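FROM THE BACK BENCH
Workshop notes, September 2022

The Drive Puller Gets a Second Opinion

Members who have wandered past the long slatted table lately will know that the computer teardown project, officially named Stosier after a vote I was not present for, has moved out of the "cardboard model" phase and into the phase where it can break things. Progress!

To recap for those who joined since the spring. People give us old desktop computers. We like the people and have mixed feelings about the computers. Before anything goes out the door for recycling, the hard drive has to come out, and for years that has meant one of us standing at a bench with a screwdriver and a podcast. We had a stack of 37 towers under the stairs when this project started. The thinking was that a robot arm could do the boring part while we did the interesting part, and what we have learned since January is that the boring part contains most of the interesting part.

We settled on one family of black towers to begin with, because the drives sit in blue plastic carriers that squeeze and slide. No screws. A human can do it one-handed while eating a sandwich. So we laid a case on its side, took the panel off, printed a gray tray for the drives to stand up in, and set about teaching the arm what a sandwich-eating human knows already. 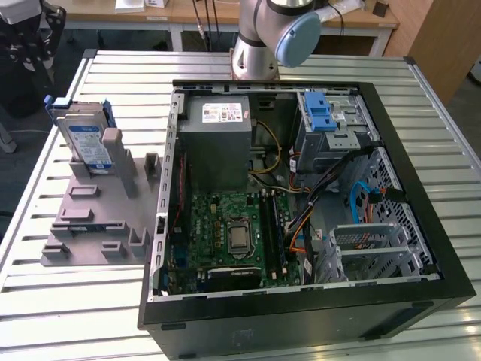 Nicanor Camacho wrote in after the last issue to say that we were solving the wrong problem, that the drive is the easy bit and the cables are where all the time goes, and that if the arm can't unplug a SATA connector without a person leaning over it then what we have built is a very slow way to watch a person unplug a SATA connector. He also wanted to know why we hadn't started with laptops.

Taking those in order: yes, yes, ouch, and have you met a laptop?

The cable complaint is fair and it has cost us the better part of the summer. A carrier is stiff and it's always in the same place. A cable is wherever the last person shoved it. Our first routine went straight for the drive by dead reckoning and got tangled in the power leads so reliably that we considered selling it as a cable finder. The second routine, which we called Mersha so we could blame it by name, was supposed to nudge the wiring aside before reaching in. It nudged with conviction. We retired Mersha after it pulled on a bundle hard enough to slide the whole case across the table, tray and all.

What we run now is slower and has better manners. The arm comes in from above the bay, stops, and waits for someone to look at the wrist camera view and say go. If there is a wire in the way, that person moves the wire. It's a compromise, and Nicanor is welcome to come down and be the person.

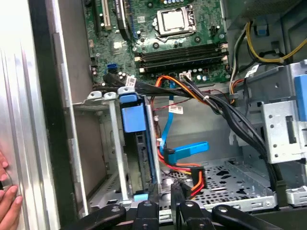 The other lesson has been about squeezing. The carrier has to flex a little at the sides before it will let go, and the amount of flex seems to depend on how many years the plastic has spent next to a warm drive. Too little force and the fingers skate off the top. Too much and you get a snap, a small silence, and a trip to the parts bin. We have broken 4 carriers so far, and would like to thank whoever donated the box of spares without asking what we wanted them for.

Changing the finger angle helped more than any of the software did. So did slowing the last stretch of the approach to something like the pace of a parking attendant. Over the most recent 25 attempts, with a person handling the cables, the arm got the drive out and into the tray on nearly 70 percent of them, and nobody had to duck.

Once the drives behave, we want to see what else the gripper can hold on to. Anything with an awkward shape and a circuit board in it is a candidate. Flat boards are worse than they sound: you can't pinch them across the components, you can't pinch them on the gold contacts, and that leaves a rim about as wide as your patience. Housings are kinder, as long as you pick an edge that wasn't designed to pop off.

If you have opinions about fingertip shapes, put them on the whiteboard, and please sign them so we can argue with the right person. 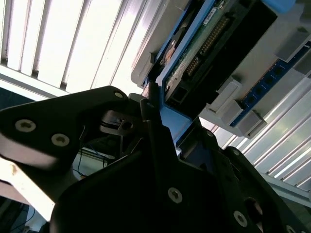

Things We Need

More towers with tool-free drive carriers, working or dead. Rubber sheet for fingertips, any thickness. The good hex keys, which left the bench sometime before the summer and are missed. Leave it all on the Stosier shelf, and kindly do not put your laptop there, even for a minute.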